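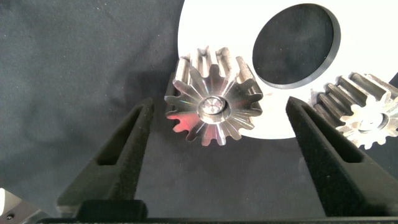 A metal gear with its teeth catching the light, and a big white disc behind it.

Fancy a few hours sorting gears with me? I run the parts bench at Sesance and I'm looking for people to help tidy up our stock before May. There are more than 1,000 bits to go through, so bring patience (and your reading glasses, if you use them!). You'll be matching gears, wiping them down and popping them into labelled tubs. No experience needed, I'll show you everything. Sessions last three hours, pay is £63 a go and lunch is on us. I've got five places left, so drop a note in at the Sesance front desk and tell me which mornings suit you.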